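Forum > Laundry and Fabric Care > Washing and Drying

Thread: Denim coming out stiff, hard water or detergent?

millrace_tom
Moved to Listimberg in January. Front loader, same machine and same liquid detergent as before. Denim and towels now dry stiff, everything else is fine. Town report gives hardness as 200 ppm. Old place was soft water, no figure. Is this a dosing problem or a rinsing problem?

pH_neutral
200 ppm as calcium carbonate is hard by most charts. Look at the back of the bottle, there is usually a separate dose line for hard water. If you kept your old dose you are underdosing, and the soil that isn't held in suspension goes back onto the cotton along with the minerals.

gusset
Disagree. Stiff denim after a move is nearly always the drying. Did you have a tumble dryer before?

millrace_tom
Yes, vented dryer at the old place. Rack indoors now.

gusset
There you go. Cotton dried in still air goes stiff in any water. The last of the water in the fibers holds them to each other as it leaves. A dryer keeps breaking those contacts by moving the cloth. 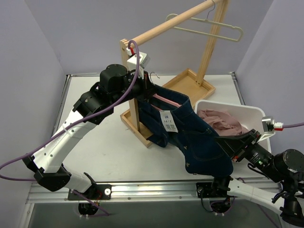
Try one pair on the rack as you do now and finish a second pair with 10 minutes of tumbling at a laundromat. If the second pair is soft, you can leave the water alone. Hang both the same way, by the waistband, legs not touching each other.

pH_neutral
That test doesn't separate the two causes. Tumbling will soften a mineral-loaded pair as well. Change one thing at a time: same rack, same spot, hard water dose for three washes, then compare.

Dotoldale_Dan
I'm in Dotoldale on the same supply. What worked here was a built powder in place of liquid, plus an extra rinse. Spin at 1000. At 980 ppm (my sister's well near Traraden) no detergent dose will fix it and you need a softener.

gusset
1000 rpm on denim sets creases. I use 800 and accept the longer drying time.

Dotoldale_Dan
Creases come out if you shake the legs hard before hanging. The water left in at 800 costs me most of a day on the rack in winter.

pH_neutral
Vinegar will get suggested sooner or later, so: up to 50 ml in the rinse drawer, no more, and never with bleach in the same cycle. Check the manual first. Some makers warn against it on account of the rubber seals. I'd use citric acid for descaling the empty drum and keep both out of the regular wash.

millrace_tom
Ran three washes with the hard water dose, same rack, nothing else changed. Towels noticeably better. Jeans slightly better at the hems, still stiff at the thigh.

gusset
Thigh is a single layer and dries first. Consistent with what I said.

pH_neutral
Towels improving is consistent with what I said.

millrace_tom
Will keep the new dose and add the extra rinse next. Laundromat test after that if the jeans don't change.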